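In Defense of the Crowded Desk

My aunt had a rule that a desk should hold the thing you are working on and the thing you are drinking, and when you finished with either one you were to carry it away. She kept to it for as long as I knew her. I loved her very much and I have never managed a single week of living her way, though I did try for most of one May, when I had just moved into the apartment on Colden Street and believed (as people do when they have new keys) that I was about to become somebody else.

What happened instead is what always happens to me. A cup came in and stayed. Then a bottle of water, then the thermos for the afternoon, then a second cup for when the first one had gone cold and I couldn't face it. By the end of the month there was a little village back there against the panel, under the shelf, and I had stopped seeing it.

I want to say a few words in favor of that village. I read a great deal about clearing surfaces, and the people who write about it seem to be fine people who sleep well, but I think they have the desk confused with the kitchen counter. A counter has to be ready for anything. You might need to roll out dough on it, or set down four bags of groceries at once with your coat still on. A desk has a front and a back, and the front is for work. The back, if you ask me, is closer to a windowsill or a mantel, a place where things are allowed to wait.

And drinking things wait so well! They have color, for a start. Papers are white and pens are small, and a wooden desk is lovely but it is brown from one end to the other. Put a red thermos on it, a dark green cup beside that, and something in that loud lime shade that looks so silly in the store, and you have the closest thing to a bunch of flowers that never needs its stems cut. 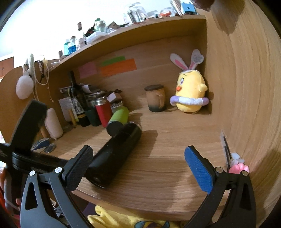
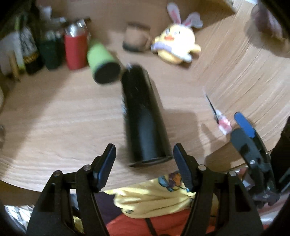 A big black bottle on its side, with the green tumbler tipped over next to it and the red one still standing.

Aušra Kairys

Now, I will give the tidy people one point, and it is about lying down. A bottle on its side is a different animal from a bottle on its base. It takes up three times the room, it gives you a bad moment whenever you bump the table with your knee, and if the cap isn't quite closed you will learn about it by way of your sleeve. My friend Jaanus Zariņš, who shared an office with me for 7 years and has seen me at my worst, used to walk past and stand my bottles up without saying a word. He never moved anything else. He left the stack of papers alone, and the bowl of odds and ends, and he just set the bottles on their feet and went to lunch. I've come to think that was about the right amount of tidying for one person to do for another.

So I do have a rule of my own after all, and it's a small one. Whatever lives at the back of the desk should be upright. If it has tipped over, I pick it up, and while it's in my hand I ask whether there is anything old in it, and if there is I take it to the sink. That's the whole method. It takes less time than reading a chapter on how to fold a dish towel, and at the end of it the desk still looks like mine.

I know there is a case to be made about owning fewer of these things in the first place. I counted once, on a rainy evening when I should have been paying bills, and I won't be printing the number. Some came as presents. One I bought at Skusum when they were closing the old store, only for the color, and it dribbles down the chin of everyone who tries it. I could give it away, I suppose, but then I would be giving somebody a cup that dribbles. It holds pencils perfectly well, and on some days it holds a few stems of mint from the pot outside.

My aunt's desk went to my cousin, and when I visited last spring I went looking for it the way you look for a person at a party. There was a laptop on it and one glass of water. It was beautiful, and I stood there admiring the grain of the wood for a good long while, and then I put my coffee down on it, and my keys, and my scarf, and we went on talking until it was dark out and somebody asked whose things those were.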